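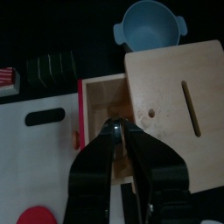
Grasp planner update: Flodar moves to wrist-camera control for the last few centimeters

The manipulation group switched the tabletop cells over to the new Flodar release in July. The main change is in how the arm behaves once the gripper is close to its target. Until now the planner took one look from the overhead camera, worked out a full path to the grasp, and followed it to the end. If the object had shifted, or the depth reading was off by a little, the fingers came down in the wrong place and the run was logged as a miss.

With the new release, the overhead view is used only to get near. From there the wrist camera takes over and the target is corrected as the arm moves. Vangelis Sarantis wrote the handover code and Ifigeneia Tsakiris did the perception side, including the part that masks the gripper's own fingers out of the wrist image. The black fingers cover a large part of the lower half of every wrist view, and the old segmentation model liked to call them an object, particularly against a black background.

Most of the testing has been done on toy kitchen pieces and wooden boxes. Boxes are harder than loose items. Once the fingers go down through an open top, the walls limit how far the wrist can turn, and the planner has to know where they are even when it can't see all of them. Flodar now keeps a short memory of the box outline from earlier in the approach and holds on to it until the gripper is clear again. Open lids are treated as separate flat obstacles. In the previous version a lid lying at an angle was often merged with the box, which gave the collision checker a lump in the wrong place and caused it to turn down grasps that would have been fine.

Slots and small holes cut into a board were another source of trouble. The model sometimes read the darker wood inside a slot as a thin object lying on top, and the arm would try to pick it up. Ifigeneia retrained on 775 extra hand-labeled images with cutouts of different shapes. The false picks have not gone away completely, but they are now rare enough that we have stopped keeping a separate tally.

Results so far

On the in-box pick test the success rate is 90 percent, up from 80 percent with the old planner. Both figures come from the same set of starting layouts. The remaining failures are mostly at the corners, where one finger touches the wall before the other reaches the object. Loose items on an open surface were already working well and show almost no change.

Cycle time is slightly worse. The arm slows down at the handover and waits for the first good wrist image before it continues. Stamatia Zacharopoulos is looking at whether the two stages can overlap, so that the wrist estimate is ready by the time the arm gets there.

What you need to do

If your cell is on the shared configuration, you already have the update. If you keep your own branch, pull the new planner settings and run the wrist calibration again before the first session. The old calibration file will load without an error, but it uses the previous finger model and your grasps will land short. Themis Triantafyllou has put the calibration steps on the Rallis page under Setup. Allow eight minutes for it.

Anyone with scripts that read the planner log should check them. The field that used to be called target is now split in two, one for the overhead estimate and one for the corrected wrist estimate. Mindov, the log viewer, has been updated to draw both, with a line between them. A long line means the first estimate was poor. Please send those runs to Ifigeneia even when the grasp worked.

Known problems

Glossy surfaces still throw off the wrist depth when the lamps are directly overhead. Turning the nearest lamp away helps. The planner can also stall if the target is fully hidden by the fingers for more than a moment. It backs off and tries again, but after the third try it stops and waits for an operator.

Dionysis Vlachopoulos is collecting requests for the next release. The planning meeting is on Thursday in the Prundetti room.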